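This site uses cookies to improve your experience. Accept | Manage preferences

Unit 9: Reading and Caring for Pale Timber Surfaces
Simiyu School of Furniture Studies, course handout

Students should be able to describe the grain of a tabletop before recommending any treatment. Record the main direction of the lines, their spacing, the presence of darker stripes and any curved figure that interrupts the straight grain. Maple and birch are easily confused by eye, and species should be entered as "unconfirmed" unless a supplier's record is held.

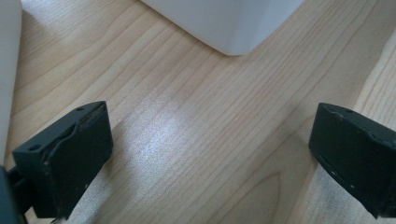
Glare is a common source of error. A strong reflection conceals grain and alters apparent colour, so each surface is to be inspected from two positions. Paler strips should be noted without assuming that a separate board has been used.

For the practical, dust the bench with a dry cloth, then wipe along the grain. Test any cleaner on the underside and wait 20 minutes. Reports are limited to 700 words and are submitted through the Stukero portal by 13 March.

Comments

claker_bench: Is the underside test required for oiled tops as well?

Unit office: Yes, for all finishes.

grainline: The portal rejected my report at 9 pm. Has the limit changed?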